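OK so the Pidetti results are finally in a state where I can talk about them without my stomach hurting. Thread, and it's long, go get a snack.

Short version: we threw out a big chunk of our robot demos and the policy got better. Which demos we threw out is the fun part.

Background for anyone who missed my whining last fall. Pidetti is our set of "get the thing out of the box" tasks. A person teleoperates the arm, the arm fetches the thing, we record all of it, then we train on the recordings. The things are mostly stuff with cords. Cords are evil. I will be saying this again.

By the end of collection we had 2,392 demos. I was so proud of that number! I put it on a slide in a very large font. Then we trained Escobar (our policy, don't ask about the name, it was a long night in Prendstead and there was karaoke) and it was... fine? It got the object out a bit more than half the time on layouts it hadn't seen. For the amount of data we'd fed it, that stung.

And the failures were weird. It wasn't missing by a hair. It would swoop down with total confidence and close on a loop of cord, lift, and drag the whole box along with it. Or it would close on nothing next to the object, very politely, and carry the nothing over to the drop spot.

So Poonam Vishwakarma and I sat down and watched demos. So many demos. Wrist camera only, since that's most of what the policy gets to see. I recommend this to everybody who trains these things and I also never want to do it again.

What we noticed: operators have two styles. Some of them park the gripper over the box with the fingers wide open, hang there for a second, and then go in. Others come in on a slant from wherever the last episode ended and fix the angle on the way down.

Both styles work for a human! The human is sitting there with a view of the whole table. They already know where the cord goes before the arm moves. The wrist camera doesn't know that. In the swoopy demos, by the time the box is properly in view the decision has been made.

Which means we were asking Escobar to copy decisions based on stuff it never got to see. Of course it learned to be confident about nothing.

We started calling the first kind "look-first" demos. The idea is that there's some stretch, before the descent, where the wrist camera has the object and its cord in view and the fingers are open and out of the way. Mouse on its back in the box, that sort of thing:

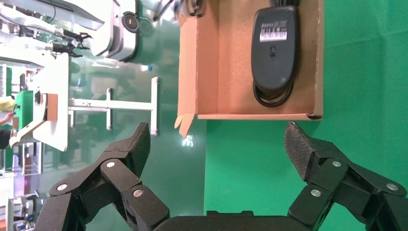 Margaux Lemaire: Wait, how do you know you're not just selecting for your better operators? The careful people probably also grasp better.

YES, this is the right question and it ate two weeks of my life. We had the same worry. So we checked within each operator. Everybody does both styles, it turns out to depend a lot on how the previous episode ended and whether they're tired. When we balanced the training set so every operator contributed the same share to both groups, the gap got a little smaller and then refused to shrink any more. So some of it is people, sure. Most of it isn't.

(Also thank you for asking it here and not in a review, where it would have taken four months to reach me.)

OK, the method, which is almost embarrassingly simple.

Poonam hand-labeled 1,000 frames in Vitell. Each one got a yes or no on "could you pick a grasp from this alone." She was strict. If she had to guess where the cord went, it was a no. If the fingers were covering the object, no. If it was too blurry to tell cord from shadow, no.

Then a small classifier on top of a frozen image encoder, trained on her labels. It runs over every demo and gives each frame a score. A demo counts as look-first if the score stays high for a short stretch before the gripper starts down. There's one threshold. We picked it on a held-out set and left it alone. I was tempted to fiddle with it and Poonam took my write access away, no joke.

That kept 1,641 demos. The rest went in a folder called "swoopers."

Retrained Escobar from scratch on the 1,641. Same architecture, same number of gradient steps, same everything, three seeds. All three beat the full-data model on unseen layouts. The worst look-first seed beat the best full-data seed, and I really didn't expect that one, I made us rerun the eval in case I'd swapped the checkpoints. I had not swapped the checkpoints!

Then the control everyone will want: a random subset of the same size. That one did slightly worse than the full set, like you'd guess. So having less data wasn't the magic ingredient.

Where the gain comes from is pretty lopsided, by the way. On things with no cord, look-first training barely helps. A box with one plain object in it is easy from any angle. On corded things it's a huge difference, and it's biggest when there's cord in more than one part of the box, with the mouse off to one side and a tangle over on the other. The old policy adored a tangle. Couldn't leave it alone.

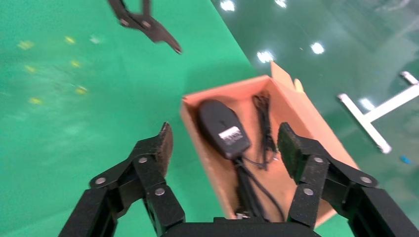 The new policy still grabs cord sometimes, I don't want to oversell this. But when it does, it tends to be a piece of cord that lies right over the object, and half the time the object comes along anyway. I'll take it. We score those as failures regardless, the rule was written down before we ran anything and we're sticking to it.

One thing I love and can't fully explain: it learned to pause. We never told it to. There's no reward, no scripted hover, no "wait here" token. It gets over the box, opens up, and sort of hangs there for a beat before going down, because that's what's in the data now. First time I saw it on a new layout I yelled and scared someone two desks over.

The pause isn't just decoration either. We tried cutting it: same policy, but we skip ahead past the hover and force the descent early. Success drops, though it's still above the old model. So part of the benefit is at run time (it gets a good look) and part is in training (it learned from decisions it could see the reason for). I'd love to split those two apart properly. We have a plan. The plan is currently a whiteboard photo.

Things that didn't work, since I always wish people posted these:

Weighting the demos by score and keeping all of them. Sounds smarter than a hard cut. Came out in the middle, and it was much fussier to train.

Trimming the swoopers so they start later. Made it worse. You're left with a clip that begins right in the middle of a bad viewpoint.

Using a big off-the-shelf vision-language model to do Poonam's labeling. It was very generous. It said yes to nearly everything, including a frame that was almost all gripper. We tried several prompts and gave up.

Adding more history to the policy so it could remember an earlier view. Helped a bit for the full-data model, did basically zero for the look-first one. I thought this would be the real fix and the filter would be a footnote. Nope.

Caveats, because I can feel some of you typing. One lab, one kind of gripper, one family of tasks, boxes you reach into from above. If your scene camera already sees everything, I'd bet you get much less out of this. And our labels come from one person's judgment. I relabeled a slice of hers blind and we mostly agreed, and where we didn't she was usually right and I was usually being optimistic about blur.

Practical stuff if you're collecting your own data right now. You may not need the classifier at all! We changed the operator instructions for the next round to "open up over the box and hold until you could describe the cord to somebody on the phone." That's the whole change. Almost everything coming in now passes the filter, and the operators say it's less stressful. Episodes are a little longer. Worth it.

Somebody in my mentions asked if the swoopers are useless. I don't think so. They've got good recovery behavior in them, lots of little corrections on the way down, and I'd like to use that part somehow. Right now the folder is just sitting there looking at me.

Code for the filter and Poonam's labels go up in February, assuming I finish the readme. The demos themselves will take longer, there's a lot of them and our upload speed in Prendstead is a crime.

Poonam is first author on this and should be, go follow her. Questions below, I'm around for a bit and then I have to go untangle a pile of mice for the afternoon run.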